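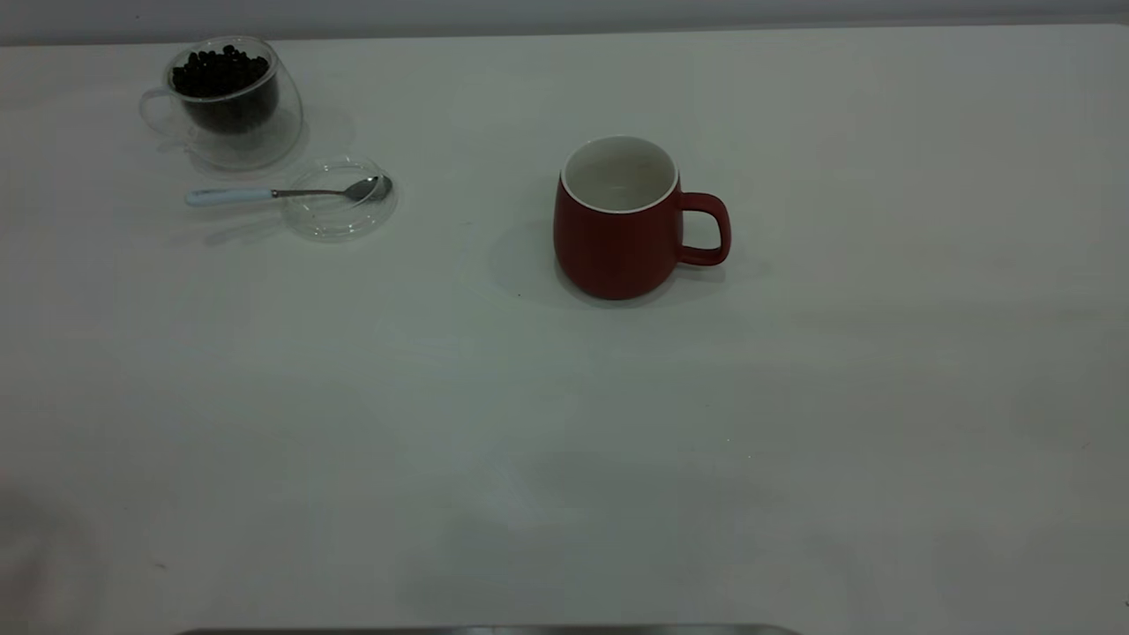
How to Dial In Your Grinder at Home (Without Wasting a Whole Bag)

Posted 11 September 2018 by Marjan Nikzad

I put off learning this for years. I'd open a new bag, leave the grinder wherever it was set for the last one, and then grumble about sour coffee for a week. If that sounds like you, pull up a chair! It takes one morning and you get to drink most of the practice cups.

I'm using a pour-over cone and a basic burr grinder, a secondhand Hoklow with a stepped dial. Yours will have different numbers on it, so ignore mine and think in "finer" and "coarser".

What you need

A burr grinder
A scale that reads in grams
Your usual cone and filters
A kettle
A timer (your phone is fine)
A notebook, or the back of an envelope

Step 1: Pick a small recipe and stick with it

I use 14 grams of coffee to 200 grams of water. That's a small cup, which means you can brew several in a row without getting the shakes. Whatever you choose, write it down and leave it alone until you're done. I used to change the dose and the grind at the same time and then had no idea which one had helped.

Step 2: Clear out the old grounds

Most grinders hang on to a bit of whatever went through last. Run a few beans of the new coffee through and throw that out, then brush the chute. My friend Forough skips this and says she can't taste the difference. I can, especially after a dark roast.

Step 3: Brew a first cup in the middle

Set the dial about halfway between your finest and coarsest filter settings. Rinse the paper, add your grounds, give the cone a little shake to level them. Start the timer and pour enough water to wet everything, wait for the bubbling to calm down, then pour the rest in slow circles. Write down when the last of the water drains through.

Step 4: Taste it warm, not hot

Let the cup sit for a few minutes. Hot coffee hides a lot. Then take a proper slurp (noisy is good) and ask yourself one thing: is it sour and thin, or bitter and drying?

Sour and thin - go finer.
Bitter and drying - go coarser.
Sour and bitter together - your pour was probably uneven, so brew the same setting again.

Step 5: Move up to 2 clicks and brew again

Keep the grinder running while you move toward finer, if your manual says that's okay. Small moves, one new cup each time. I usually land on something I like by the third cup, though a very light Ethiopian I had in June took me most of the morning.

Step 6: Write it on the bag

Dial number, drain time, one word about the taste. Mine says things like "17, slow, plummy" and it's saved me so much fiddling when I buy the same beans again.

A few odds and ends

Coffee changes as it ages, so a setting that was lovely in week one may taste a bit flat later. Try one click finer before you blame the roaster.

Decaf tends to drain slowly for me, so I start a little coarser.

If you're making a bigger batch, go a touch coarser there too and check your drain time again.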